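Ticket: Lubis thermostat loses its schedule overnight
Product: Lubis wall thermostat with Kavport receiver
Site: Turklow
Opened: March 2023
Status: Solved

Original message

Hello, and thank you in advance to whoever picks this one up. I have put it off for a while because I kept hoping it would sort itself out, and it hasn't. Our thermostat forgets its weekly schedule. Every evening I check the screen before I leave and the program is right there, all the heating periods in a row, and when I come in the next morning it has gone back to the factory settings and the place is freezing. The clock is right, strangely enough, so it doesn't seem to be losing power altogether.

What I have tried so far, with my apologies if some of it is silly:

New batteries, twice. The second set came from a different store, in case the first lot had been sitting on a shelf.
Holding the two side buttons for 30 seconds, as the booklet says. The screen blinks, the schedule stays for the day, and by morning it's gone again.
Moving the Kavport receiver to another outlet, away from the fridge.
Typing the schedule in by hand on the wall unit, with the Tinelow app closed on my phone.

Nothing in the log stands out to me, but I'm no expert. There is one line that comes back every night, "profile 2 received", and I have pasted it into the notes field.

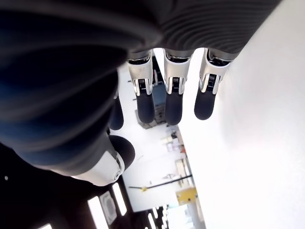
Attachment 1: three fingers with silver knuckle housings and black fingertip pads.

Reply from support

Thank you for such a careful write-up, it saves us both a lot of back and forth. You're right that this is not a power problem. The clock and the schedule are kept in the same memory, so if the batteries were to blame you would be looking at the wrong time as well.

The line about profile 2 is the useful one. It means the wall unit is being sent a schedule from outside during the night, and an empty profile shows up on the screen as the factory settings. Could you please open Tinelow, go to Home, then Linked Devices, and tell me how many entries you see? Please also check the signal reading on the receiver. Anything above 30 out of 100 is fine.

Customer

Signal is 73, so that's one worry gone. Under Linked Devices there are 2 entries, though, and I only know about one of them! The other is called "Old tablet" and was last seen in June. I have a feeling it is the one we used when the heating was first put in, and I'd have sworn it was wiped before it went into the drawer.
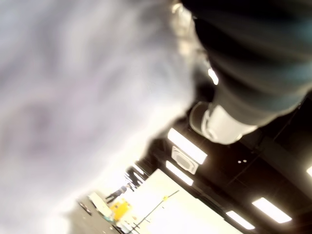 Attachment 2: dark arm with the white housing at its end, ceiling beams behind.

Reply from support

That will be it, I think. A linked tablet keeps its own copy of the schedule on our server, and the nightly sync still sends that copy out even when the tablet is switched off. Please remove "Old tablet" from the list, then enter your schedule once more in the app — not on the wall — and press Save to Device. Leave it alone for two nights and let me know.

Customer

Two nights later and the schedule is still there, and it was lovely to walk into a warm room with my coat open for a change. The profile 2 line has stopped showing up in the log too. I did find that the Saturday setting had copied itself over Sunday, but I fixed that by hand and it has stayed put. Thank you so much for your patience with me. Please go ahead and close this.

Ticket closed. Resolution: stale linked device removed, schedule saved again from app.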